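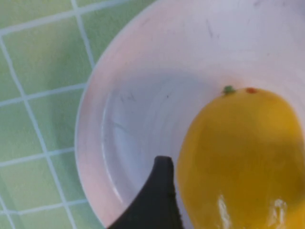

The Tranmont Robotics Club began in a storage room behind the Hamden School kitchen, with 7 students, one secondhand arm and a teacher who had promised the principal it would all be packed away by dinnertime. That teacher was Azra Pavlović, and she still runs the club today, though we have long since outgrown the storage room and have been given the old home economics classroom at the end of the hall. We kept the green tile worktops when we moved in (the students voted on it, and it was not close), and a good deal of our work still happens there, with a plain white plate, a big shiny yellow fruit and a black gripper finger coming down beside it. Picking up a piece of fruit sounds like a small thing until you have tried to teach a machine to do it, and we have found it to be a wonderful way into the subject for a twelve-year-old or a seventeen-year-old alike.

We now have 29 members, from seventh grade all the way up to seniors, and we would be glad to have more. You do not need to know how to code. You do not need to be good at math, or to have taken anything apart before, although quite a few of our members arrive having taken apart something they should not have and are looking for a friendly place to talk about it. New members are paired with an older student for their first month, and by the end of it most of them can drive the arm by hand, save a set of moves and play them back.

Our big project is called Mernico. It is a table-setting and clearing robot that the students have been building and rebuilding for two years, and it is the thing visitors always ask to see. Each small team takes on one piece of it. The gripper team shapes and tests the fingers, and they can tell you more than you ever wanted to know about how a narrow tip behaves next to a smooth, rounded object. The vision team works with the little camera near the gripper and spends a lot of time on shadows and shiny spots, which can confuse a program terribly. The motion team plans how the arm gets down into a plate without bumping the rim. And then there is the notebook team, who write down everything the other three forget to, and who were a large part of why we brought home the documentation prize from the Meléndez Student Robotics Meet last November. We were so proud of them!

We go to the Meléndez meet every fall. Teams there are given a table of everyday objects and a set of tasks to get through, and there is a lot of cheering for robots from other schools, which we love. Whoever wants to come along may come, whether or not they are driving the robot that day. Families are welcome too, and if you can bring a cooler or a folding chair you will be very popular.

The club meets after school in Room 4, starting at 3:15, and the late bus leaves from the front circle at 5:30. There is no fee. Members bring a notebook and a snack, and long hair gets tied back when the arm is running. Safety glasses are kept on the hook by the door, and Ms. Pavlović will remind you about them, probably more than once.

If you would like to visit, please just come by and knock. Parents who want to talk first can leave a message with the Hamden front office, and Ms. Pavlović will call back, usually in the evening once the worktops are wiped down and the last student has been talked into going home.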